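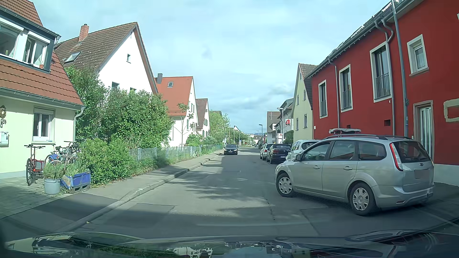
Fig. 1. Two-way residential street with parked cars on the right and a silver station wagon standing at an angle.

Reading the Street - Handout 5
Course: Road Space and Parking in Residential Areas
Prukden School of Planning, summer course, August 14, 2023

1. What we study in this handout

In the last handout we spoke about main roads. Now we go to the small streets, where people live and where they leave their cars. On a plan such a street looks wide enough for everybody. From the driver's seat it is different.

2. Nominal width and free width

Nominal width is the distance from kerb to kerb. Free width is what is left when we subtract the parked cars, the open doors and the vehicles that are turning. Please do not mix these two in your reports. In the July exercise many groups gave the nominal width and wrote "free width" under it.

In Fig. 1 the row of parked cars takes one strip of the right side. The silver wagon points left into the street, so at its place the free width is smaller than beside the row. A single photo does not tell us if this car is leaving or only standing, and in your notes you should write "at an angle" and no more. The black car on the left half faces us beside the kerb. Write down its position also, but do not guess its speed.

3. Sight lines

A car which stands behind a bigger one is easily lost. The white car in Fig. 1 is largely hidden by the wagon, and the farthest silver car is partly hidden by the dark Volkswagen. A child between two such cars would be hidden in the same way. At 30 km/h a driver has some time to react - at a higher speed, much less.

4. Buildings and load

Look also at the houses. Tall windows and balcony railings, as on the red two-storey building, suggest that people live on the upper floor, but the number of households must come from the register. A roof carrier on a car is not a sign of a visitor. Please do not count it as one.

5. Homework

Choose 100 m of a residential street in Pirnau or Blackwood. Draw both kerbs, all standing vehicles and every paved side area. Mark the narrowest point and give the free width there. Students who use the Wurano survey sheet should fill in page 77 also, with the sight lines in pencil.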